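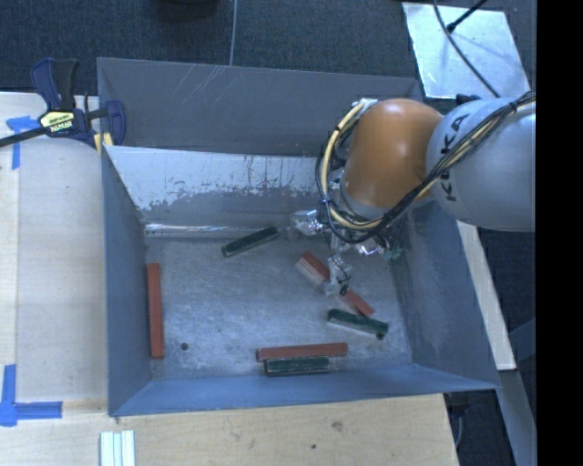

Ruth Ayala has written 696 crossword puzzles for the Olholm paper, and she will tell you which ones she regrets. "Most of July," she says, pouring coffee. "I was on a bird kick. People had to know too many terns."

She took over the weekly grid from Giuliana Guzmán, who taught her the trade by mail and rarely wasted a stamp on praise. Ayala still has the first reply. "It said, 'Your corners are bad.' I framed it. Then I fixed the corners."

Her angriest letters came over a clue asking for a Cabrera export in eight letters. The answer was wrong, and a retired schoolteacher in Fudby let her know on three separate postcards. "The third one had a drawing on it. I won't describe the drawing."

Does she solve other people's puzzles? "At the dentist. In pen, so the receptionist can see."

She works at the kitchen table, starting with the long answers and filling in the short ones after supper, when her standards drop. Software could do the filling in a second or two. She tried it once and got a grid with OLEO in it twice. "I can put OLEO in twice by myself."

Retirement has been raised, mostly by her sister. Ayala says she'll consider it at puzzle 2000. I point out that at one a week this will take her another 25 years. "Then I'd better get going," she says, and asks me for a river with too many vowels.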